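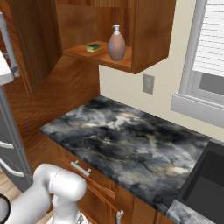 Sim kitchen, drawer side. Sponge and soap dispenser on the open shelf.

24th May, open day at Hurkum

Manolis Stefanou ran the demo. Kitchen is all rendered, no hardware on the floor. Visitors came through in groups of 17, six minutes each. Most asked about grip force. Step limit left at 2000. Sink view has the gripper over the dish rack, with a small red object near the front of the basin.
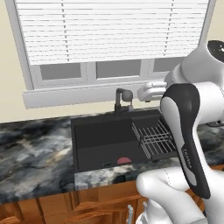 To do

Ask Manolis for the sink settings file.
Send notes to Nikham.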